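Rarkus – phone sensor logs, cleaned up

Hi! I put this together after I got tired of fixing the same messy motion logs every time I switched phones. Rarkus holds accelerometer, gyroscope and compass readings from 12 handsets, all carried in a front pants pocket while I walked, took the stairs or rode the bus.

Every handset has its own folder, with one CSV per trip. Times are in milliseconds from the start of the recording, so don't go looking for clock times. I stripped those out on purpose, along with anything from GPS.
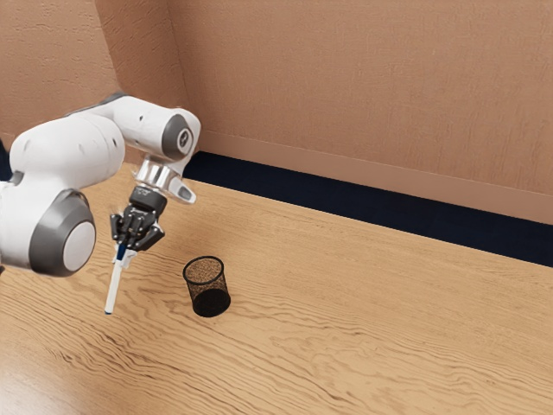
The compass columns are the weak spot. Two of the older phones drift badly near anything magnetic (my car keys, mostly), and I left those readings alone. If you need clean headings, skip the folders ending in _old and you'll be fine.

To load everything, run load_all.py from the top folder. It wants Python 3 and pandas, and it's slow the first time – it builds a cache, so go get a coffee. Vichien Chareonsuk rewrote the resampling part in August and it's so much better now!

Known problems: trip 17 on the Leinonen handset stops halfway up the stairs, and the bus labels in Ulus are off by 5 seconds. I'll fix the labels when I get a free evening.

Questions or bad rows? Open an issue and tag me.

Rafail Karamanlidis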